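How to run a block-copying demo at an open day

We have run this demonstration at two open days now, at Takenport and then at Groltbridge in October, where 384 visitors came through between 10 in the morning and 4. These are the steps we follow.

What you need
A robot arm with a two-finger gripper, a white table, a black marker and six wooden cubes: two yellow, two teal, two orange. We also use a fixed camera and a small one at the wrist. Our control software is Trirnix, but any package that lets you stop and restart a task quickly will do.

1. Draw the pattern area
Mark three sides of a rectangle at the back of the table and let the wall make the fourth. Wobbly lines are fine.

2. Set the pattern
Put one cube of each colour inside the rectangle, touching. An L shape is a good start – yellow and teal side by side, orange in front of the teal. Leave these three alone for the whole run.

3. Put out the loose cubes
The other three go outside the rectangle. Turn one or two of them at an angle. Keep them within reach of the arm and off the very edge of the table.

4. Start the run
Tell visitors what the task is before the arm moves: build the same shape outside the lines. Keep people behind the barrier, with someone at the stop button. We allow 91 seconds a run and stop it there.

5. Reset
Clear the copy, scatter the three cubes again and let a visitor choose the next pattern. Wipe the table at lunch, as marker dust gets on the cubes. Suksawat Hall has brighter lights than Groltbridge, so check the camera exposure when you change rooms.

Pictures from the table
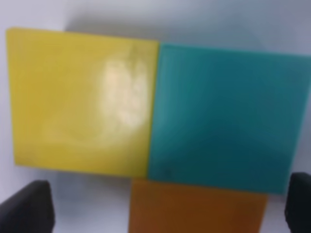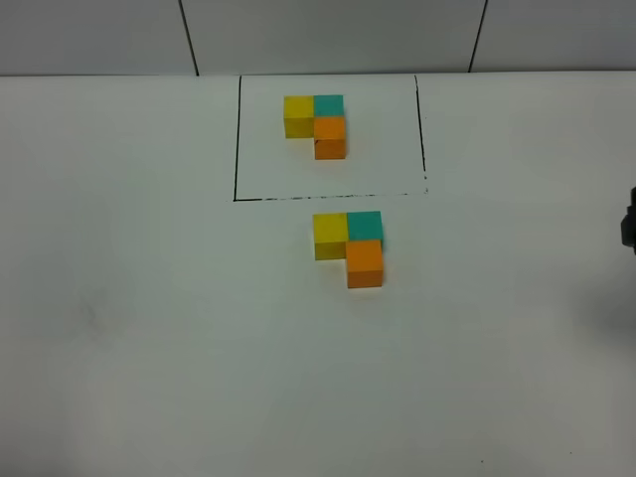
The L in the rectangle and a matching one in front of it. 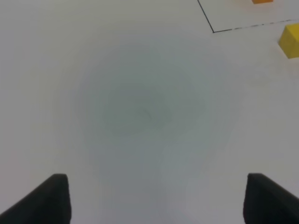
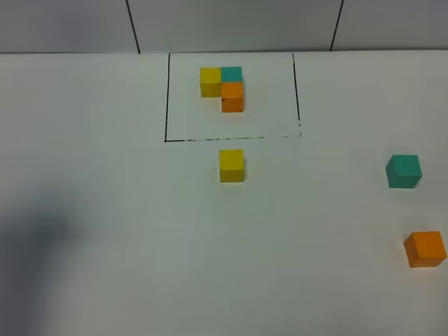
In this last one, three cubes are grouped inside the lines and three are apart outside them.

Can visitors use their own blocks?
We ask them to stick to ours. The gripper is set for one size of cube, and the colours have to be ones the camera has been checked against.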